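Irico Two-Arm Home Unit — Waste and Tidying Package

Sold and supported by Murthy, Prillulgate

Can it do chores yet? A few, slowly. Emptying and relining a small wastebasket is the job we get asked about most, and the liner is the hard part. Thin clear plastic folds and shines, and the fingers have to pinch it at the rim without tearing it. 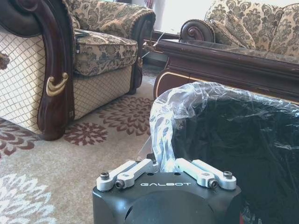 What it handles today
Small lined bins on carpet or hard floor
Light items left on low tables
Cushions, one at a time

What it does not handle
Tied or overfull bags
Stairs
Bins with pedal lids

In our August trials at Istcombe the unit made 100 attempts at fitting a liner and finished 78 without help. Most failures were bags that slipped off the rim. A person is still faster — we would not buy it for speed.

Lifting the bin
One arm can hold the bin while the other stays free for the bag. Allow clear floor space between the seating and the coffee table.
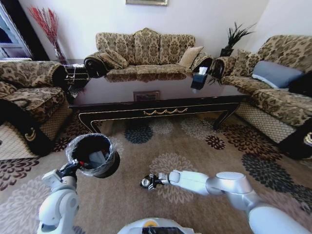
Lined wastebasket held in the left gripper, living room.

Arms: 2
Order code: 766
Home visits and quotes: Purificación Carrasco
Spare parts: Dušan Štěpánek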